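Notebook > Field Seasons > Mud

I was the last one in the department to volunteer for the Olivares core, mostly out of respect for my knees. The lake sits above Prenlow, it has been laying down silt very quietly since the ice left, and in June we went up and took 601 centimeters of it home in plastic pipe.
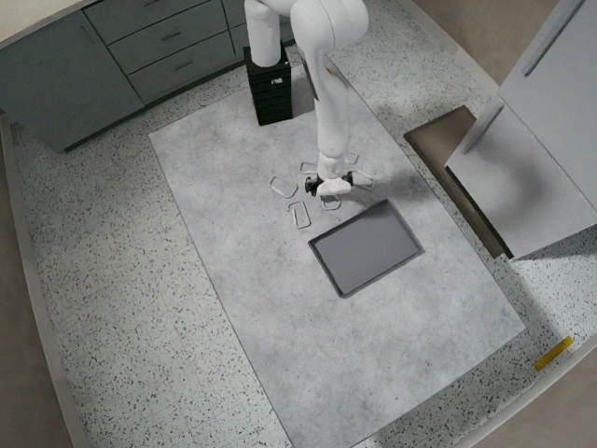

Abdul-Rahman Atinga maintains that 601 is a ridiculous number and that any decent person would have stopped at six hundred. He wasn't the one leaning on the corer.

Since then I have been picking pollen. Pine, pine, birch, pine, something that may be a moth scale. You sieve, you spin, you squint, and after 30 slides you start seeing grass grains on the ceiling.
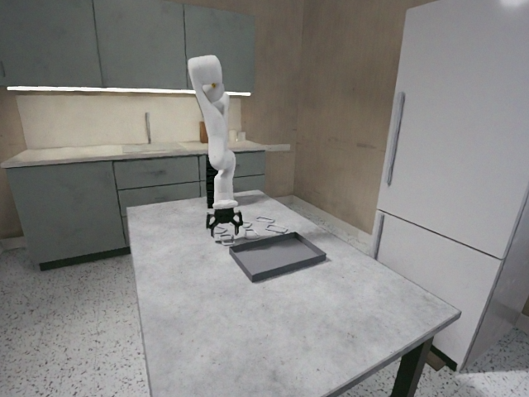 White arm with its black gripper open over the grey table.

The trouble is at 4 meters, where the pine drops off and sagebrush barges in. I'd like that to be a dry spell. My adviser would like it to be a dry spell with better dates. 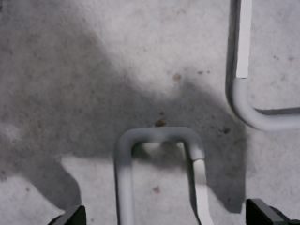 What the dates say

Not much yet. We sent 16 samples off and the first ones back put the bottom of the core younger than the middle, a bold position for mud to take. I suspect old roots. The Dromgate core had the same problem and its authors got a whole paper out of complaining. 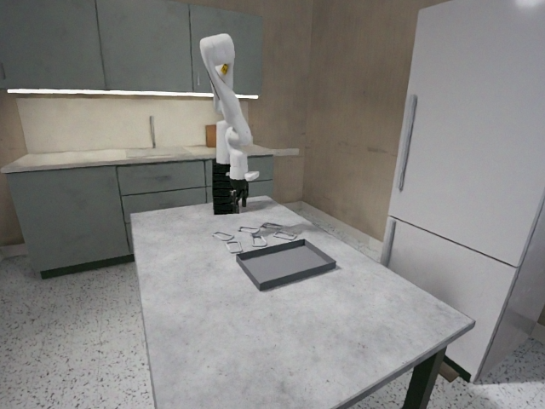
Tray and six small loops on the tabletop.

More when the rest come in. I've gone back to the pine.

Filed under: Lake mud, Old climates, Grumbling

Recent posts
Sieving for beginners
Trakov bog, second attempt
Why my boots live outside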